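Skip to content
Search this site... Go

The Skolness shoe sort-out

Well, it has finally been done! Every autumn we say that the shoe cupboard at Skolness wants a proper going-through, and every autumn we shut the door on it again and put the kettle on instead. This November we put the kettle on first and then opened the door (a much better order of doing things, I can tell you), and spent a long, cheerful afternoon pairing, brushing and finding laces for everything the walkers and runners of Nidside have passed on to us over the year.

I do have a soft spot for the lighter shoes. Boots are all very well, but after a morning of brown and black it is lovely to come to something in a fresh colour. 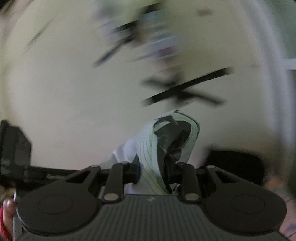

White and pale green, with thin wavy lines along the side and a fine ribbed finish up at the rim.

Isn't that mint a cheering shade for a grey month? I always think the side of a shoe is where the designer gets to enjoy themselves, and those lines put me in mind of the sand at Sindel when the tide has gone out.

We finished up with more than 215 pairs on the racks, sorted by size, with the children's ones on the bottom shelf where small people can reach them. They are 7 pounds a pair, laces included, and whatever we raise goes towards the new boards on the Mets path. Do come and have a rummage, and bring a thick sock to try things on with.

3 comments

fellwalker_jo: Love that green! Have you anything narrow in a size five?

Nidside Gran: Still wearing the pair I had from you last year, and very comfy they are too.

muddyboots: Will you take wellies?

We use cookies to remember your settings. Accept / Manage choices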